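# Gellinville traders want a word about the new market fees

2020-11-13

I've been buying my veg and my batteries at Gellinville covered market for 17 years, so when the stallholders' association put out its letter on pitch fees this week I read the whole thing, all 4 pages of it (with a cup of tea, I'm not a saint).

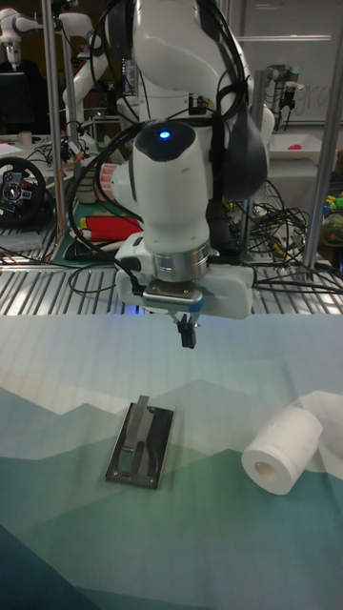
The gist is that Wouters, the firm that runs the market hall, wants to put the weekly charge up to £70 from January. That covers the pitch, the lights and the bins. It doesn't cover storage, and storage is what most of the traders I spoke to were cross about! Anyone keeping stock overnight would pay on top, and the letter says the smaller stalls simply can't find the money after the year they've had.

Wouters sees it differently, of course. Its notice on the hall door says the charge has been frozen for a good while and the roof over the Purkari Street side needs doing before it gets any worse. I can't argue with that bit, I've been dripped on there myself while choosing onions.

What the association is asking for is a slower rise, spread over two years, and a lower rate for anyone who only trades part of the week. It also wants the storage charge dropped until the roof is finished. More than 2000 shoppers have put their names to the petition at the front counter, which is a fair few for a town our size, and yes, mine is on there too.

One cheese stall has already said it'll move out to Nulska if nothing changes, where the pitches are cheaper but the parking is dreadful. I'd be sorry to see it go.

The two sides are due to meet before the end of the month. Until then the petition stays open, and you can sign it whenever the hall is.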